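Why do we believe things just because we've heard them lots of times?

When I was eight, my cousin told me that if you swallow an apple pip, a tree grows in your tummy. I didn't believe her. Then a boy at school said it. Then my cousin said it again, twice, at a birthday party, and by bedtime I was lying very still with my hands on my belly, feeling for branches!

I'd been caught by something that scientists who study the mind call the illusory truth effect. It's a big name for a simple thing. When you hear something over and over, it starts to feel true, even if it was nonsense the first time.

So what is your brain up to?

Your brain has masses to do all day long, so it likes things that are easy. A sentence you've never heard before takes a bit of work. A sentence you've heard 20 times slides in like your foot into an old slipper. Your brain notices how easy that was and thinks, "Oh, I know this one, it must be right." It has muddled up two feelings, knowing something and having met it before. (Grown-ups do this just as much as you do. I do it nearly every week.)

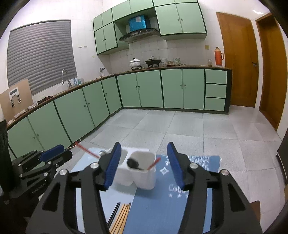 Let me show you with a made-up fact. I'm going to tell you about a town called Drerkberg, and I'm going to say that it has 1256 bridges. Sounds silly? Good. Now imagine your teacher mentions the bridges of Drerkberg on the way into assembly. Your friend says it at lunch. You see it on a poster. By the end of the week you might tell somebody yourself, and you'd feel quite sure about it, even though all of it started with me sitting here in my socks making it up.

My friend Arūnas Jankauskaitė tried this on his class in September. He read out a list of 10 odd statements, some true and some not, and slipped a few of them into lessons over the next fortnight. Then he read the whole list again and asked which ones sounded right. The ones he'd repeated got far more hands up, and one girl was so cross when she found out that she wouldn't talk to him until after break.

Does this mean you can't trust anything you hear often? No! Lots of true things get repeated too. The Earth goes round the Sun, and you could hear that 100 times and it would be just as true as it was at the start.

What I do now is ask myself, "How do I know this?" If my answer is "everyone says so", I go and look it up, or I ask someone who has studied it. It helps to find two places that didn't copy from each other, which can be trickier than you'd think. And if I can't find out, I say "I'm not sure", out loud, even when I'd love to sound clever.

Try it at teatime. Pick something your family always says, like carrots helping you see in the dark, and ask where they first heard it.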